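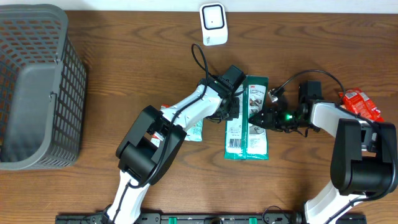
**What is Skirnar?**

Skirnar is a method for teaching a robot with two arms to sort and pack mixed goods. It learns from recorded demonstrations by a human operator, and it decides for each item which arm should act first.

## Background

The method was developed at the Bodin laboratory in Gundton and was first presented in January 2022. Earlier systems of the laboratory used one control program for both arms together. These systems worked well with hard boxes, but they often failed with bags and flat packages, where one arm must hold the item or make space for the other.

## Method

Skirnar divides the work in two levels. The upper level receives the views from the head camera and the wrist cameras and chooses one of 7 basic actions, such as *grasp*, *hold*, *push aside* or *hand over*. It also names the leading arm. The lower level turns this choice into short pieces of movement for both arms.

The arm which does not lead is never switched off. It follows a "waiting" movement, also learned from the demonstrations, and keeps a safe distance until it is needed. The authors of the method consider this the main difference from their previous work.

Training data are collected by teleoperation. The operator moves a pair of small leader arms, and the robot arms copy the motion. Each recording is cut into parts by hand, and every part receives the name of one basic action. This labeling is slow - it takes more time than the recording itself.

## Test task

The usual test is called Fleria. Packaged goods of different kinds lie on a table in front of the robot, for example retail packages, pouches and snack bags, and must be moved into a basket with open lattice walls. The items may touch or partly cover each other. A trial is counted as successful only when all items are inside the basket and no item was dropped on the way.

## Results

With 95 demonstrations, Skirnar completed more than 9 of every 10 trials with boxes only. With mixed goods the result was lower. Most errors came from 3 causes:

- the gripper closed on two packages lying side by side
- a soft bag slipped during the handover
- the leading arm hid the item from the head camera

The last problem became smaller when the images from the wrist cameras received more weight.

## Limitations

The list of basic actions is fixed before training, so a new kind of movement requires new labels and a new training run. The method also has no sense of touch. Shiny packaging remains difficult, and the laboratory has not yet published tests under changing light.

## See also

- Imitation learning
- Bimanual manipulation
- Teleoperation

*Last revised April 2, 2022*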